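# Se réchauffer à l'atelier Hendero
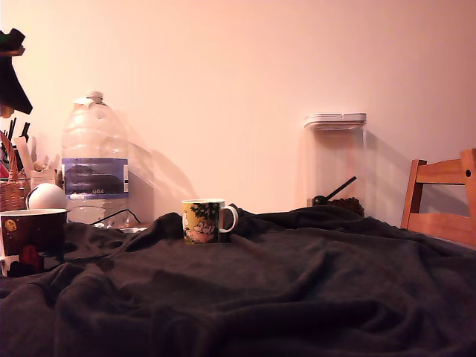 La potière qui tient l'atelier Hendero travaille sans chauffage jusqu'en mars. « Je coupe à 15 heures, je bois quelque chose et je repars », dit-elle. La pause se prend sur une table couverte d'une polaire brune — le mug jaune-vert s'y enfonce un peu dans un pli. « Sur du tissu, une tasse ne fait pas de bruit. »

Elle tourne à peu près 215 pièces par an, vendues surtout à Vornstead. Les mugs partent à 30 euros. « Les anses, j'en rate encore. »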